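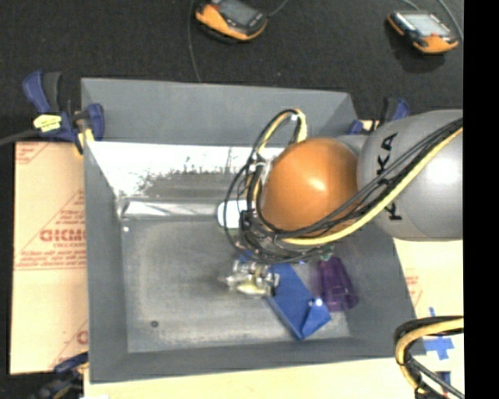
Gray bin, orange joint, a lot of cable.

I have been trying to cancel a gym membership since September. The gym is called Cavgate. I went there 10 times, and by my math each visit cost more than a decent dinner.

You can join Cavgate from your phone in the time it takes to microwave soup. To leave, you write a letter. On paper. With a stamp.

I did not own a stamp. I bought a book of them, so Cavgate has now cost me money in a whole new category.

Letter one came back because I'd left off my member number. My member number is 1443. They printed it on the envelope they returned it in.

Letter two went to Teresa Moynihan, Member Happiness. Teresa called me at 7 a.m. to ask if I'd considered the sauna.

I had not considered the sauna. I considered it for most of the morning.

Update: Teresa is lovely and has offered me a "pause." A pause costs less than a membership and more than nothing.

My brother-in-law Kacper says just block the card. Kacper is also still paying for a gym in a city he moved out of.

Letter three is in the mail. If anyone needs stamps, I have most of a book left.

Anyway the sauna's pretty good.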